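Flesden kitchen, the gallery page

October 12, 2018

Quick one this time. Finally got the corner by the fridge sorted in the flat at Flesden, flat 104 if you're coming for the open evening. Walls done white, table white too -- yes, very white, we know. Most of the stuff that lived on that table has gone to the shed or to the charity shop on Ritow Road. Rest is in boxes. Labels to follow, maybe.

Fruit in the yellow basket, next to the fridge. Basket's the one bright thing in that corner and its staying. Little handles on both sides, holes all through it so it rinses out in no time. 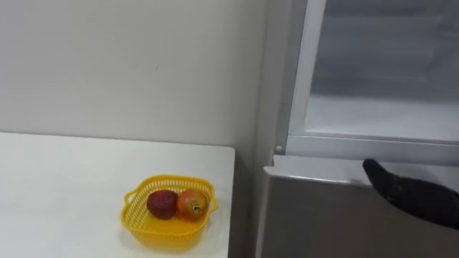 Antoniuk wrote in after the last gallery to say fruit keeps far better in the fridge, bottom drawer, and that anything left out on a table next to one goes soft by the end of the week because of the warmth off the back. Tomatoes were the exception, apparently -- those should never go in at all.

Fair enough. We still like it out where we can see it, gets eaten that way. In July we lost a whole bag of plums at the back of the drawer, found them when the smell got going. So out it stays, and small amounts only, topped up from the Mamolow market when someone rememebers.

Still to do: shelf above the table, a hook for the tea towels, 2 new sockets. Paint was the white left over from the hall, tin no. 507, in case anyone wants to match it. More pictures when the shelf is up.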